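Home | Archive | Small Parts | About

Sorting the blocks by color

I have been putting off the block box for most of the spring. It is a deep cardboard box that used to hold printer paper, and for years every small cube, peg and counter in the house went into it. Nothing came out in matching sets. If you wanted six red ones for a game you tipped the whole thing on the floor and dug.

In July I finally started on it. The box had 197 pieces in it, which I know only because I wrote a label for the lid and wanted the number on it. I had guessed 100. A lot of them were cubes left over from a Trultum building set we got secondhand, and the rest came from board games that have lost their boards.

My first try was with zip bags. I don't recommend bags for this stage. You can't see what you have, they fall over, and you need two hands to get one cube in. Muffin tins were better but the cups are too small once you have more than a few pieces in each.

What works for me now is plates. A wide, shallow one with a color on the rim is the easiest thing to sort into, and the rim tells you what goes there without any labels. Red rim for red, blue rim for blue. A tray goes next to them for anything waiting to be sorted. I do a handful at a time and then check each plate before I tip it into its jar, and the check is where I catch the strays.

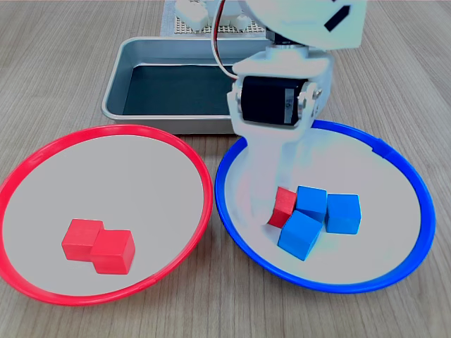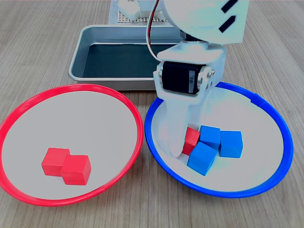
One red still in with the blues, in all three.
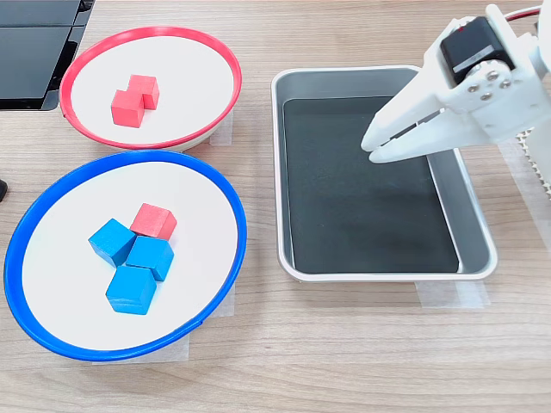

How many colors should you sort at once?

Two is plenty to start with. Pick the two you have the most of, leave everything else in the box, and go back for the other colors after those are done. With four or five going at the same time I spend longer looking for the right spot than I do sorting, and I make more mistakes.

A few other notes from doing this.

Daylight matters more than I thought it would. Our kitchen bulb is yellow, and under it the dark blue and the purple look the same. I had to redo a whole jar. Now I sort before supper and leave the purples for last.

Wash them first if they came from a yard sale. Wooden ones should only be wiped with a damp cloth and left out on a towel overnight. I soaked a few of ours once and the paint came off at the corners. Plastic ones can go in a mesh bag in the sink.

For storage I bought jars from Prurnora, the wide ones with the screw lid. They hold more than I need, but a child can get a hand in and out, and that was the problem with the tall jars I had before. I also looked at the Prurico stacking drawers. They are nice drawers — they just cost more than every block in the house put together.

I don't mix sizes in a jar. The large cubes go on the bottom shelf in a basket and the small ones go up with the games. If a piece is chipped badly I put it in a dish by the door and decide later. The dish is pretty full right now.

The red and blue jars are done. Green is next, then yellow, and then whatever is left at the bottom of the box, mostly pegs and what looks like part of a clothespin.

12 shares | 3 comments

3 comments

quiltdrawer
I do buttons the same way, on saucers. Never thought of matching the rim to the color. Mine are all white.

Fakir
What did you do with the purple ones? We have the same trouble with navy and black.

mapleporch
Wish I had read the part about soaking last week. Ours are drying on the rack and they do not look good.

Older post | Newer post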